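How shops keep small things standing up

A squeeze tube is an awkward shape. One end is round and ends in a cap. The other end is pressed flat and sealed. If you put a tube on a bare shelf lying down, it rolls or slides. If you stand it on its flat end, it falls over. The cap is the only part wide and flat enough to stand on, and even then a knock can tip it.

Shops deal with this by using a display holder. Many holders are made of acrylic, a hard, clear plastic. Acrylic is used a great deal in shops as it lets light through, so the goods behind it can still be seen.

Columns and rows

A column runs from the front of the shelf to the back. A row runs from left to right. In most holders each column is kept for one kind of product. Hand cream is a good example. If it is sold in four scents, the holder needs four columns, and the pattern on the tube tells you which scent belongs where.
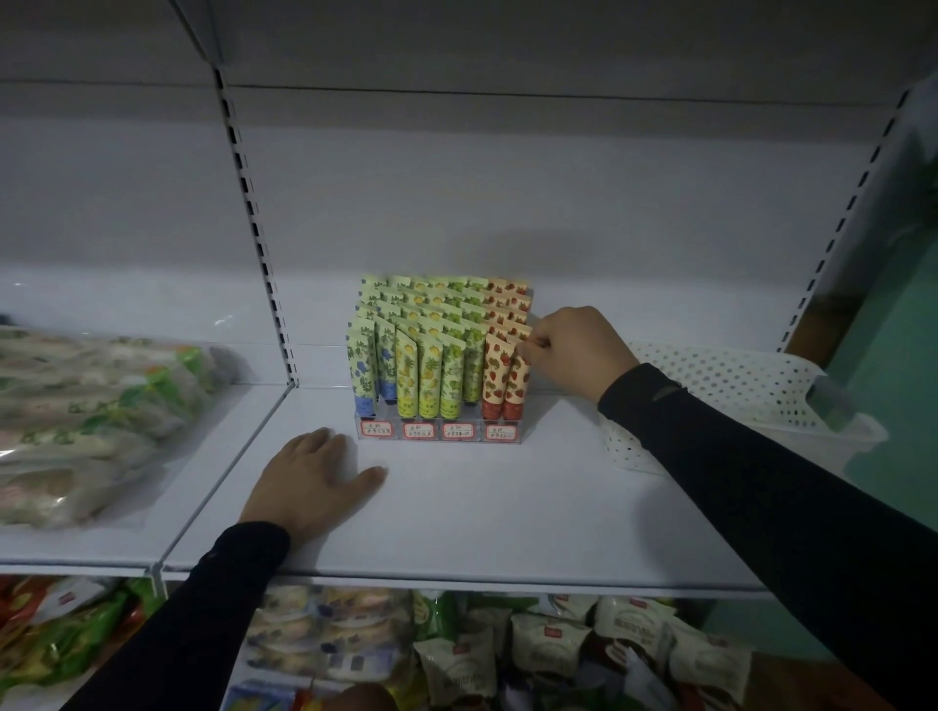
Keeping one kind to a column has two uses. The customer can find blueberry without reading every tube, and the person who fills the shelf can see which kind is running low. A mixed-up holder takes longer to sort out than an empty one takes to fill.

Steps

Some holders are built like a small staircase. The back rows are higher than the front rows, so the tops of the tubes at the back can be seen over the ones in front. This is called tiering. Seats in a theatre are tiered for the same purpose.

Price labels

A label goes at the front edge, directly under the column it belongs to. It may be printed or written by hand. Red is often chosen for prices as it stands out against white card. If a tube is put back in the wrong column, the label below it may give the wrong price.

How many fit?

Multiply the columns by the tubes in each column. A holder with four columns and 10 tubes in each holds 40. A shop that orders 1,000 tubes would fill that holder 25 times.

Words to know

Acrylic: a hard plastic that can be made clear.
Slot: a narrow gap that something fits into.
Stock: all the goods a shop has to sell.
Tier: one level in a set of steps.

Trustivach Junior Explainers, Shops and Shelves series. Last checked 24 March 2021.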